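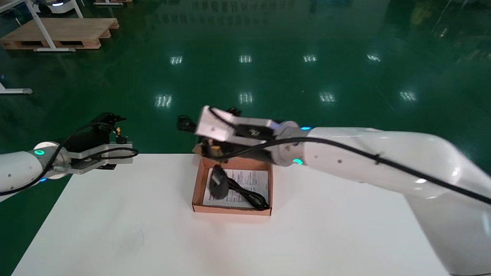 Tema 5. Reflexión y brillo (apuntes de clase, sin revisar)

Repaso rápido de lo anterior: ley de la reflexión, ángulo de incidencia = ángulo reflejado, los dos medidos desde la NORMAL, no desde la superficie. En el último control fallasteis casi todos en esto.

Especular / difusa
Especular: superficie lisa a escala de la longitud de onda. Rayos paralelos entran, rayos paralelos salen. Hay imagen.
Difusa: rugosa, cada trocito con su normal. La ley se cumple igual, punto a punto, pero el conjunto se dispersa. No hay imagen.
Casos intermedios: casi todo lo que hay en una casa. Barniz satinado, papel de revista, suelo encerado, resina epoxi.

Ojo con el color. En un dieléctrico (pintura, plástico, resina) el brillo sale del color de la lámpara, el color del material viene de la luz que entra, se dispersa dentro y vuelve a salir. Por eso una luz blanca sobre un suelo verde brillante se ve blanca. En metales no: oro y cobre tiñen el reflejo. Preguntarán por esto en el examen.

Fresnel, solo lo imprescindible
Incidencia normal: R = ((n1 - n2)/(n1 + n2))^2
Aire-vidrio con n = 1,5 sale R = 0,04, un 4 %. Hacedlo a mano una vez.
A ángulo rasante R tiende a 1. De ahí que un pasillo parezca espejo mirando lejos y mate a los pies.
Ángulo de Brewster: tan(θB) = n2/n1. Para vidrio, 56,3 grados. La luz reflejada sale polarizada del todo, perpendicular al plano de incidencia. Gafas polarizadas, filtro de fotógrafo etc.

Posición de la imagen
Espejo plano: imagen virtual, a la misma distancia por detras. Lámpara a 3 m del suelo, imagen 3 m por debajo. Enfocar al suelo no enfoca la lámpara reflejada (probad con el móvil).

Problemas para casa
1. Lámpara a 3 m de altura, ojo a 1,5 m, separación horizontal 4,5 m. ¿En qué punto del suelo se ve el reflejo? Truco: dibujad la imagen y tirad una recta.
2. Calcular R en incidencia normal para agua (n = 1,33).
3. Brewster para el agua. Comparad con el vidrio.

Entrega: viernes, en el aula 504, antes de clase. Máximo 5 páginas, a mano vale. Cuenta un 20 % de la nota de prácticas.

Lectura: capítulo de Inger Bech sobre superficies, está en la fotocopiadora. La parte de radiometría os la podeis saltar, cae en junio.

Pendiente para el próximo dia: reflexión total, fibra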